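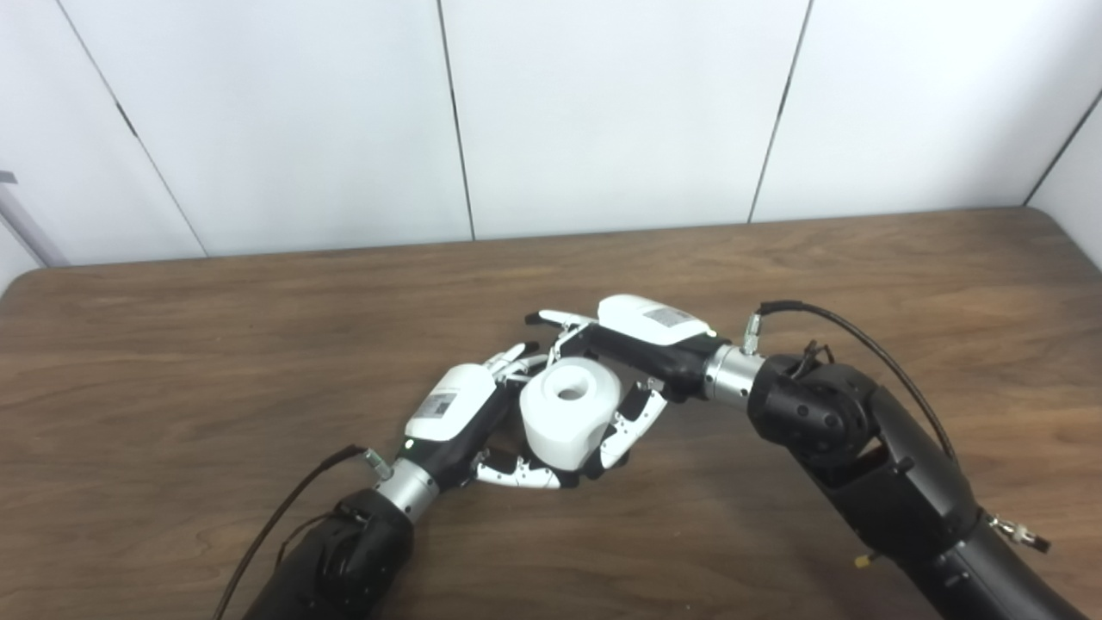

A reply came in overnight on the away-form question, and it was blunt: you can't lump Durholm's cup games in with their league games, they rest half the side for the cup and everybody in Durnton knows it. Fair point! I had lumped them in. So today's entry is mostly me taking them back out again.

Notebook > Match model > Season log

Tue 14 April

Started by pulling the cup ties out of the results sheet. That leaves 131 league matches with full lineups, which is thinner than I wanted but they're clean, or cleaner anyway. The old sheet had Durnton v Durholm from September in there twice, once with the score flipped, so both clubs were getting credit for an away win that only one of them had. I fixed that by hand and put a note in the margin column. Please don't delete the margin column again, whoever is tidying.

Reran the season 400 times first, just to see if anything fell over. Nothing did, so I ran it 2,000 times and went for a sandwich. Durnton still finish higher than I'd have put them watching from the stand (I've sat through their second halves, they are not pretty), and Durholm come up a bit now that the reserves' cup defeats aren't dragging them down. The comment was right about that part.

Where I don't agree is on home advantage. The same message says it's mostly the long bus ride, and I can't find that in the numbers at all. The short trips look as bad as the long ones. Could be the pitch at Durnton, which is narrow, and wide teams hate it – but I've got no column for pitch width and I'm not going out there with a tape measure this week.

Boros (the old ratings script, for anyone new) still gives a team too much for one big win. Durholm put a pile of goals past a side down to nine men and Boros decided they were champions for a month. I capped the goal difference at 4 and the ratings settled down nicely. Tried a lower cap too and it got mushy, everyone in the middle looked the same. Leaving it at 4 for now.

Privier is the newer one and I like it more every time I use it, but it chokes on postponed games. It reads a blank score as nil-nil and hands out a point each! Found that when Durnton had more points than the actual table gives them. For the moment I'm filtering out blanks before the import, and the filter is in the shared folder with the rest.

Still to do:
- red cards, at least the ones before halftime
- ask for the missing lineups from the September midweek round
- rerun with cup games back in but weighted way down, and see if that satisfies our correspondent
- the draw rate is too low, same as last time, no idea yet

Didn't get to the penalty stuff. The sheet for that is a mess – half the rows count a retaken kick as two.

Log | Fixtures | Ratings | Scripts | Older entries

Contact the notebook | Copyright Durnton Match Model | Back to top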